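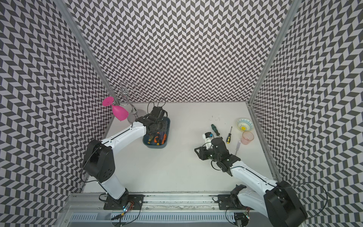 Surely, somebody had written in the margin of our draft, a pause is just a failure that hasn't made up its mind.

I read this out at the Trirnix group meeting and it went down badly, mostly with me. The pause was our whole result. We had 1,374 attempts at tidying a table, and in 521 of them one arm had stopped in mid-air for no reason we had put there. Those were the attempts that went well. The brisk, confident ones dropped things.

Our method was to compare the two sets and find out what the pause was for. I had written six pages on it. I had used the word "deliberation" eleven times, and the margin had underlined every one in green.

So we went back to the logs. The left arm paused over the tool tray. The right arm paused over the spray bottle. They tended to pause together, like two people at a door, and then one went first. I found this moving and said so. The margin, on the next draft, asked whether I found traffic lights moving.

In August we tried taking the pauses out. Grolix, our planner, let you do this with a single setting, which should have made us suspicious. The arms became quick and decisive and put a screwdriver through a plastic cup. We put the pauses back. Then we tried adding pauses of our own, at random, and got arms that stopped just as often and were no better for it. That was a proper finding, and I wrote it up in one evening with the window open.

It came back from the margin with a single line. Had I checked the network?

I had not checked the network. I spent the night with some 70 logs and a bag of crisps, and by morning I could say that the network was fine, that it had always been fine, and that my own script had been rounding the pauses up.

They were still there, only shorter. I took out nine of the deliberations and left 2. The draft went to the workshop in Mestia, where it was given the last slot before lunch, and the margin has asked to be a co-author.

Posted May 22, 2026 by Domański
70 shares
2 comments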